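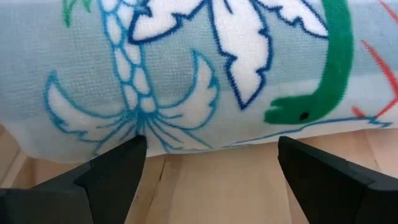
Soft goods are harder on a household robot arm than anything in the kitchen cupboard, and if you've just brought one home I'd start your house rules with the linen pile. A mug holds its shape however you come at it. A fleece blanket gives, and then it gives some more, and before long you have a corner hanging off the table and everybody blaming the machine. So we roll ours first, nice and snug, and lay the roll sideways across the table, the way the blue one with the palm trees and the green snake is lying, so both fingers have an edge to come up to with plenty of space between them. My grandson is very attached to that snake, and I'd like it to keep its head!

Here are the rules we go by at our house. They live on a card inside the closet door, and I last wrote them out fresh in March 2021, when the old card got too smudgy to read.

Clear the table before the arm is switched on. Everything goes, including your reading glasses and the coffee you meant to finish.

Fingers open, and stopped, before anyone's hands go near the roll. If a fold needs tucking back in, press pause, wait until the arm is still, and only then reach over. I was terrible about this one in the beginning (you get used to the thing, and you start treating it like a helpful cousin), and it took my neighbor Shona Rennie giving me a good talking-to over the fence before I mended my ways.

Keep the roll to about 6 inches thick. Ours is set to refuse anything over 400 grams, so the heavy quilts are still my job, and I don't mind that a bit. Check your own manual for the limit and go under it, never right up to it.

Fleece sheds. Wipe the fingertips with a barely damp cloth after every session, and get into the angles where the fuzz collects. I do it with the plug out of the wall.

Close slowly. Pick the gentlest grip setting you have and work up one notch at a time until the roll stays put. Thick fleece will spring back from a squeeze, but velvet and anything with beading really won't, and those I keep off the table altogether.

No tassels, drawstrings or loose ribbon. Tie them in or fold them to the middle of the roll before you start.

Somebody stays in the room. Tamer Kassab, who set ours up, was very firm on that, and he also had me practice with the stop button until I could find it without looking. Do the same with everyone in the family who's old enough to be near it, and run through it again in December when the house fills up with visitors.

For storing, stand the rolls on end in a deep basket with the loose edge facing the wall. A wide piece of cotton tape around the middle keeps them from unrolling, but take it off before the arm has its turn.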